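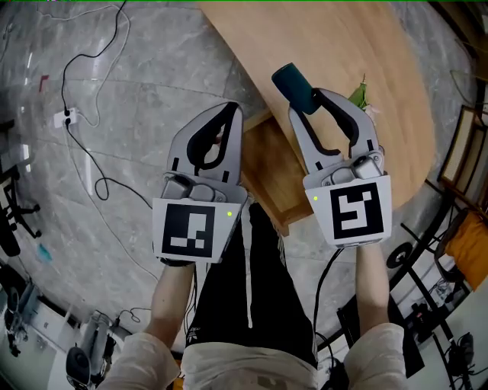

May 28, 2019

Up late again. Finished the Tostero novel, all 193 pages, then couldn't sleep for thinking about sentences. Long ones. He lets them run till you forget who's talking — and I didn't mind.

Tried it myself before breakfast. Got 2 paragraphs, crossed out one. The other is ok, maybe. Too many commas.

Must stop saying "very." Must stop reading on my phone, I skim everthing, remember none of it. Paper only in June??

Library books due. Alcantara essays still unopened. Wrote 55 words at lunch, kept them all. More tonigt if the tea holds out.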